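Garnen abre una sala de consulta con mobiliario de segunda mano

La biblioteca vecinal de Garnen abrirá en noviembre una pequeña sala de consulta en la planta baja del edificio de la calle Varela. El espacio reúne 902 libros, juegos y cajas de material cedidos por los vecinos, y tendrá 25 plazas de lectura.

El mobiliario procede de las antiguas oficinas de Drokgate, que dejó el polígono a comienzos de año. Entre las piezas que se han aprovechado hay estanterías, sillas y varios muebles blancos que combinan armario y escritorio, con compartimentos abiertos en la parte superior. El traslado y los arreglos han costado 300 euros, pagados con lo recaudado en la feria de primavera.

La colocación de los fondos sigue en marcha. En los compartimentos altos se guardan de pie los volúmenes de mayor tamaño, sobre todo los de casas y decoración, junto a cajas estrechas que ocupan los huecos laterales. La superficie del escritorio se reserva para el trabajo de los lectores. 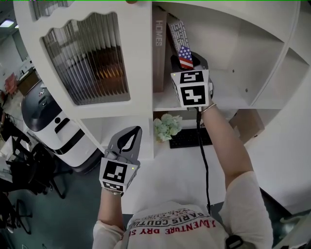 «Queríamos que se pudiera coger un libro y sentarse a leerlo en el mismo mueble», explica Yến Dương, responsable de la sala. Según Dương, la clasificación por materias se ha simplificado respecto a la que se usa en el piso de arriba, y cada compartimento llevará una etiqueta con el tema. Las etiquetas se imprimirán cuando termine el reparto, que todavía puede cambiar.

La sala abrirá por las tardes, de cuatro a ocho. Los libros grandes serán solo de consulta y el resto podrá llevarse a casa durante 20 días. Para el préstamo servirá el carné actual de la biblioteca, y quienes vivan en Toverley podrán solicitarlo en el mostrador de entrada con un documento de identidad.

Edith Inga, encargada de las donaciones, pide que no se entreguen más enciclopedias. Sí se aceptan atlas, libros de viajes y juegos de mesa completos, en lotes de hasta 20 piezas. La recogida se hace por la mañana en la puerta lateral del edificio, de diez a una.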